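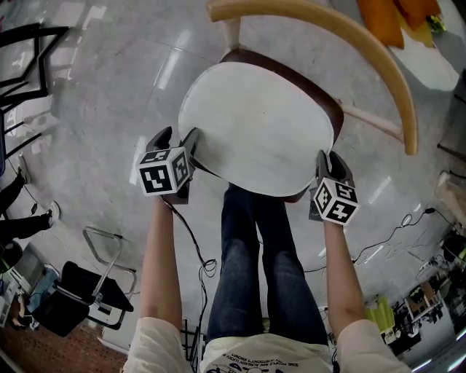 The wooden chair with the pale seat, 5 Jun 2018.

The dining chairs in this household were purchased over a period of years and do not form a set. Four came from Senberg, two were brought from the previous apartment in Broltport, and the remaining one, with the curved light-wood backrest and the off-white seat, was bought secondhand at the Worku market hall. It has been the subject of several inquiries from readers since the May post on seating, and the present entry is intended to answer them.

The chair is a wooden one of modest size. The seat is a rounded panel in a pale off-white, resting on a dark brown frame. The backrest is a single curved piece in a lighter wood, and the rear leg it meets is a pale pinkish beige. Readers have asked whether the difference in color is the result of a repair. The seller did not know, and no label or stamp has been found on the underside. It is possible that parts of two chairs were joined at some point. The matter has not been pursued further.

The asking price was 2,000. A price of 1,900 was agreed upon after the condition of the seat had been discussed. The seat is slightly scuffed. It was scuffed at the time of purchase, and the household has no plans to repaint it. A trial with a cleaning paste sold under the name Maltodora removed some gray marks near the front and left the deeper ones as they were. The paste has a strong smell and should be used with a window open.

Several readers have written about wobbling. The following procedure was adopted here and has given satisfactory results.

The chair is first placed on the tile, away from any rug. A rug will hide an uneven leg, and a chair tested on one will have to be tested again. The seat is then held by its left and right edges and pressed gently to each side. If the seat shifts while the legs stay where they are, the screws beneath it require tightening. If the whole chair rocks, the legs should be examined. In the case of this chair, 2 screws under the seat had worked slightly free. They were tightened by hand with an ordinary screwdriver. An electric one was avoided, as old wood splits easily and the holes had already been widened once.

Felt pads were applied to the feet the same evening. The glossy light gray tile in this room shows every mark, and the grout lines catch on bare wood when a chair is pulled back from the table. Pads of the thinner kind were chosen. The thicker ones raised the chair enough to be noticed at meals. They should be checked each month for grit.

It has also been asked whether the chair should be lifted by the backrest. This household lifts it by the seat. The backrest is firm at present, and it is preferred that it remain so.

All 7 chairs are now in regular use. The two from Broltport require new seat covers, and fabric samples have been requested in a dark green and a plain oatmeal. A further entry will be published when the samples have arrived and a choice has been made.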